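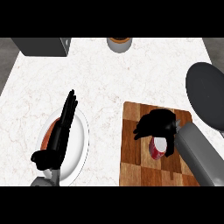

Marble counters, five years in: would you do it again?

Hollow_Lane_Baker
Posts: 612

Hi all, long time since I started a thread, so forgive me if I ramble a bit. We're finally redoing the kitchen at the Vincombe house (those of you who've been around a while will remember the saga of the leaking skylight) and my husband and I have been going back and forth over the counters since before Christmas. I want white marble. I have wanted white marble since I was a girl rolling out cookies at my great-aunt's, and hers had a soft pink in it that I can still see if I close my eyes. He wants quartz, and he has printed things out to prove his point!

The quote for honed marble came in at $135 a square foot installed, and the quartz at $132, so money isn't going to settle it for us. I bake three or four times a week, we go through a lot of lemons, and we have two teenagers who have never in their lives used a coaster. Talk me into it or talk me out of it, please.

farhad_rashti
Posts: 2318

Oh, I'd do it again tomorrow. Ours went in when my daughter was in kindergarten and she's learning to drive now. Yes, it has etched. There's a ring by the stove from a bottle of vinegar and a whole constellation of little dull spots where I squeeze limes, and for the first year every one of them made me want to lie down on the floor. Then one day I stopped seeing them. My mother's kitchen had marble too and it looked like a map of every dinner she ever cooked, and I think that's lovely.

Get honed, like you're planning. Polished shows everything.

tilly-m
Posts: 47

I'm going to be the wet blanket here, sorry in advance. We had it in our last place and I was a nervous wreck. I was wiping up after guests while they were still holding their drinks, and my sister-in-law still teases me about it. A turmeric stain took me two weeks of poultices and it never fully came out. If you have teenagers and lemons, I would listen to your husband. We have quartz now, and I spilled a whole glass of red wine on Wednesday and finished my TV show before I cleaned it up.

farhad_rashti

Fair enough on the turmeric, that one's a menace. But did you seal it? A stain and an etch are two different animals. Sealer helps a lot with the first and does nothing at all for the second.

tilly-m

Twice a year, thank you very much! I followed the instructions on the bottle to the letter. I'm glad you love yours, Farhad, but I do think people who love marble forget how much they put up with the first couple of years.

Sandamali Marikar
Posts: 135

Could you split the difference? We did butcher block on the long run by the sink and put one piece of marble at the far end for pastry. It stays cool, the dough behaves beautifully, and no one is chopping tomatoes on it. The piece came from the remnant yard at Lindetti and cost far less than I'd feared. Go in person if you have a yard like that near you. White marble varies so much, and the veining can be gray or gold or that pinkish brown, and under store lights you really can't tell. Ask to have the slab pulled outside and take your cabinet door with you.

Also, before you decide anything, ask for a scrap and be mean to it. Lemon, coffee, mustard, overnight. I left mine by the toaster for a month.

Hollow_Lane_Baker

Sandamali, the scrap is a wonderful idea and I'm embarrassed I didn't think of it. I called the yard this morning and they're setting two pieces aside for me. I've told the kids to treat them exactly the way they treat everything else in this house.

My husband read the whole thread over my shoulder and would like tilly-m to know she's his favorite.

tilly-m

Tell him I accept! And do post the results, even if I turn out to be wrong.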